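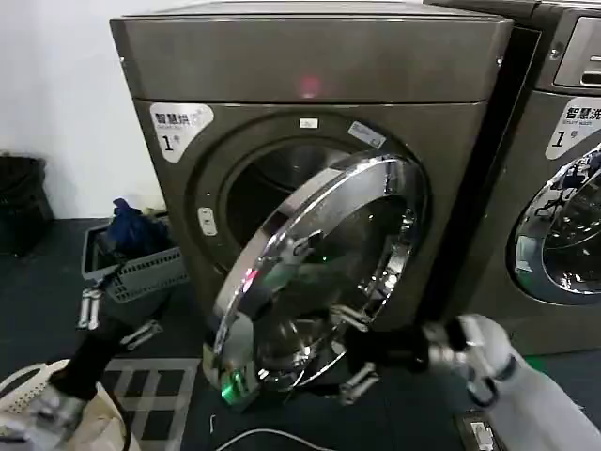

Robot teaching by demonstration

Robot teaching by demonstration, also called programming by demonstration or simply hand teaching, is a way of giving a robot a task by having a person carry it out through the robot's own body. The person either moves the arms directly or drives them from a distance. The motion is recorded and then replayed or used to train a control program. It is an alternative to writing out each movement as code.

Methods

In kinesthetic teaching the operator takes hold of the arm and guides it through the task. The motors are set to a compliant mode so that the arm gives way under light pressure. The method needs little equipment, but the operator stands close to the work and may block the robot's cameras. Moving two arms at once is tiring and often takes a second person.

In remote teaching, or teleoperation, the operator uses a separate device. This may be a pair of hand controllers, a glove, or a leader arm – a lighter copy of the robot's arm whose joint angles are passed on to the working arm. The operator watches the robot directly or through its cameras. Leader arms are common for two-handed work. Many give no sense of touch, and operators learn to judge contact by eye.

Recording

A single run of a task is usually called an episode. It normally holds camera video, joint positions and gripper commands, all marked with a shared clock. Episodes in which the operator drops something or has to start over are either thrown out or kept under a separate label, depending on the project.

The number needed varies with the task and the training method. A fixed pick-and-place motion may be replayed from one recording. Tasks in which objects change shape or position call for many more, and the starting positions are changed between runs.

Household tasks

Laundry is a frequent subject, as it combines rigid machines with soft cloth. Opening the round door of a front-loading dryer requires the gripper to follow an arc set by the hinge. If the arm pulls in a straight line the fingers slip or the door is strained. With two arms, one gripper can clamp the door at its rim while the other stays free. Polished chrome and tinted glass cause a further difficulty, in that reflections of the room and of the arms move as the door swings and can upset depth measurement. Dark garments are also hard to separate visually from one another.

The Etari laundry set, compiled in Zirkunby under Nii Asamoah, contains 900 episodes recorded by 13 operators. Its first release, in December, covered doors only. Loading and unloading were added later.

Limitations

A program trained on demonstrations tends to copy the habits of the people who gave them, including pauses and needless corrections. It may also fail when a machine stands at a different height or its door opens the other way. Mixing operators reduces the first problem – though it can leave the program with two conflicting ways of doing the same step.

See also

Teleoperation
Imitation learning
Compliant control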